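In Defense of the Slow Load

By Gemma Orlandini
September 2022

My grandmother ironed pillowcases. She ironed dish towels too, and once, when I was home sick from school, I watched her iron a pair of my grandfather's work socks while she told me a long story about a cousin who married a dentist. I have been thinking about her a lot this year, mostly because I've started hanging my wash on a line again after a good twenty years of not bothering, and I have opinions now (my family will tell you I had them before).

It started in April, when our dryer quit. The repair estimate was $164, and my husband, Rodrigo, said we might as well wait until payday. So I strung up 60 feet of cotton cord between the porch post and the old pear tree, bought a bag of wooden pins, and figured I'd put up with it for a couple of weeks. We did get the dryer fixed in the end. I've used it maybe a handful of times, when it rained for days and we were all down to our swimsuits.

Now, I know how this sounds. There's a kind of person who discovers an old chore and comes back preaching, and I have sat next to that person at dinner and wished for a different chair! I work full time, I have two teenagers, and I'm not going to tell a tired parent of a newborn to go stand in the yard with a mouthful of clothespins. If the dryer is what gets you to bedtime, bless the dryer.

But I do think we gave something up when we decided that housework was only a thing to get through. Hanging a load takes me as long as a cup of coffee takes to go cold. In that time I notice which shirts are getting thin at the elbows, and that my son has outgrown his jeans again, and that the pear tree has some kind of spot on its leaves that I ought to ask somebody about. My neighbor Wing-yan Au comes out to water her beans and we talk over the fence. We lived side by side for six years and hardly knew each other, and now I know how her mother's hip is doing and she knows what I think of the school board.

A friend told me she'd rather pay to have her laundry done and spend the time with her kids, and I think that's a fair answer. I'd only say that some of my best talks with my daughter have happened over a pile of towels, when our hands were busy and neither of us had to look at the other.

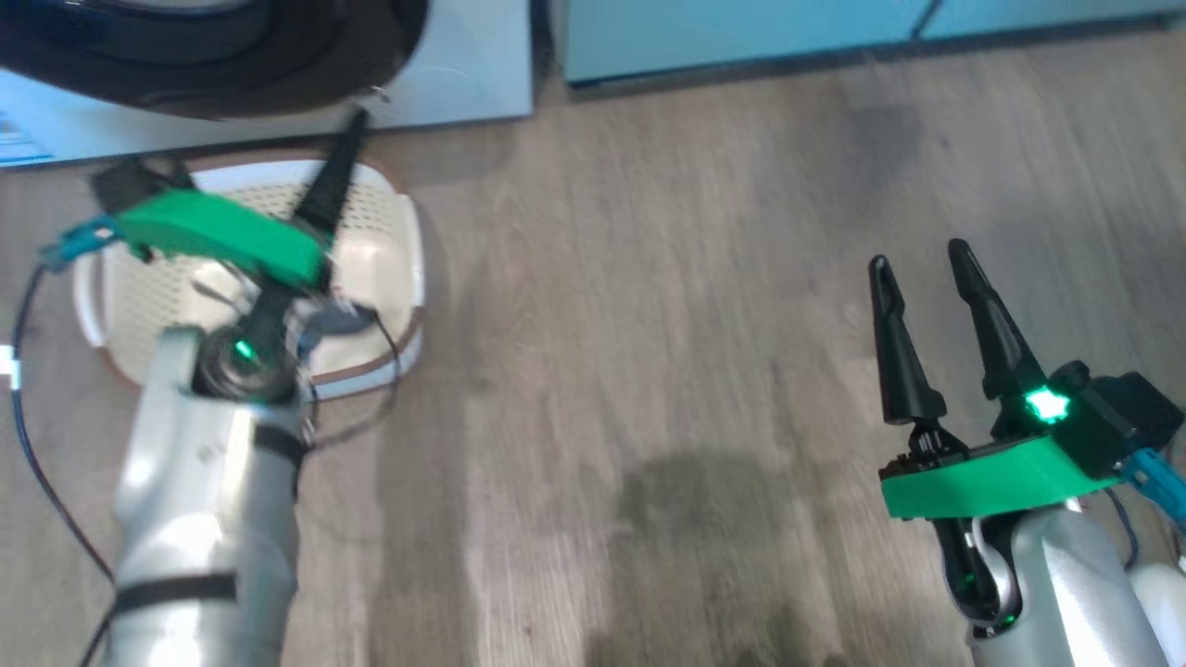 What I'd ask of our town

Our neighborhood rules still forbid clotheslines anywhere they can be seen from the street, which in my case covers most of the yard. The fine is $100. I've written to ask that the rule be dropped, and Wing-yan has signed the letter too, along with Chi-keung Lui from the corner house. Sheets on a line are not an eyesore to me. They look like somebody's home, and I'd like to see more of them when I walk the dog in the evening.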